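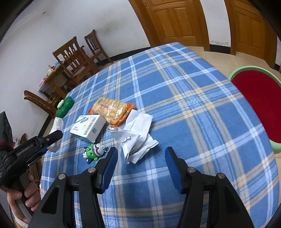
Milagros Daza replied to my last thread that you should never sort a table on the table itself, you should carry everything to the floor and start again from there. I've tried the floor. My knees are against it. So the round table gets sorted on the round table.

Yamila Domínguez
The rule in our flat is one person sorts and the other one keeps quiet unless asked. I'm sorting.

Yamila Domínguez
Food first. A clear packet of crackers goes to the kitchen tin if it's still sealed and gets eaten the same day if it isn't. It doesn't go back on the table either way.

Yamila Domínguez
Crumpled paper next. I flatten every piece before I bin it. In January I threw out the guarantee for the Trudivo kettle because it had been screwed up with the packing paper, and the kettle stopped working in the spring.

Yamila Domínguez
Boxes after that. If it has a barcode and a lot of small print I want to know what it is before it moves. Small print gets read under the kitchen light with my other glasses.

Yamila Domínguez
Medicines have a shelf of their own in the hall cupboard, above the towels. They live in a Clamness tub with a lid that clips down on both sides. Domingo Ocampo asked why not the bathroom. Ours steams up and the cardboard goes soft.

Yamila Domínguez
What I check on each box: name, how many it held when it was full, the dates, and whether the leaflet is still inside. If the leaflet has gone I ask at the chemist's on Huenchumán before anyone takes anything out of it.
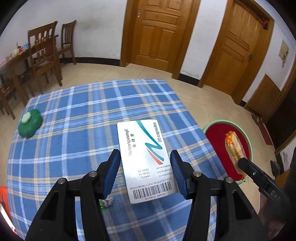

MeteoSpasmyl, 20 capsules. 2026-10 and 2023-11 on the front, toy pepper behind.

Yamila Domínguez
With two dates and no words I can read next to them, I copy both on to a sticky label with the later one underneath, then ask which is which when I'm next at the chemist's. I don't guess. The label goes on the end of the box so I can see it without lifting everything out of the tub.

Yamila Domínguez
Someone asked if I tip everything into one big jar to save room. No. Capsules stay in the box they came in. The cardboard takes up space and I've accepted that.

Yamila Domínguez
Boxes stand on end in the tub, names facing the same way. I had them stacked flat for years and always wanted the one at the bottom.

Yamila Domínguez
Toys. Play vegetables belong in the drawstring bag on the back of the door. They are always out because the table is where the shop gets set up. I was charged 11 for a pepper last week and she wouldn't come down to 6.

Yamila Domínguez
Medicines go up to the cupboard before the toys go in the bag, every time. I don't want a medicine box turning into stock for the shop.

Yamila Domínguez
The cloth comes off last. Shake it over the balcony, check which way the wind is going, then a cool wash. I bought it at the Burkum market and the blue has held up well. It does show crumbs on the pale stripes, which suits me, I'd sooner see them.

Yamila Domínguez
Hortensia Herrera wants to know what goes back on the table afterwards. The cloth and the fruit bowl. The post is allowed until bedtime.

Yamila Domínguez
For Domingo, who asked again: yes, the tub goes through the same check twice a year, once in January and once in summer. Anything out of date goes back to the chemist's in a paper bag. They have a bin for it behind the counter.

Yamila Domínguez
Hall cupboard itself is the next thread. There is a shelf in there I haven't seen the back of since we moved in, so give me a few days.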